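Korkdale Toy Shelf - Read Me First

Hello, and thank you for opening this little file! It goes along with our notes on the shape sorters we lend out to families in Gallarthorpe, and I've tried to put down the things people ask me most. The full list runs to 51 toys, each with its own card, and this card is number 9. 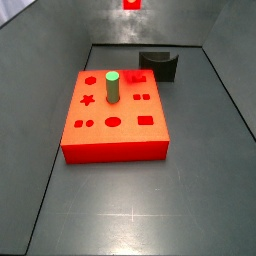 Last changed: 07/07/2019 by Divya Rodrigues

The sorter on this card is the big orange-red slab, with the green cylinder standing in its round hole. Besides the plain shapes there's a star, a hexagon and a nice wide oval, and two small squares side by side that children love to argue over. In the notes I call the slab "block" and anything that goes into it "piece" - please keep to that if you add a line of your own, as Sunita Mittal sorts the file by those words.

Loans are for one month. Wipe the block with a damp cloth before it comes back, and do look into the corners of the star (crumbs!). Spare pieces are in the Beron drawer. The May list is out of date, so please use this one.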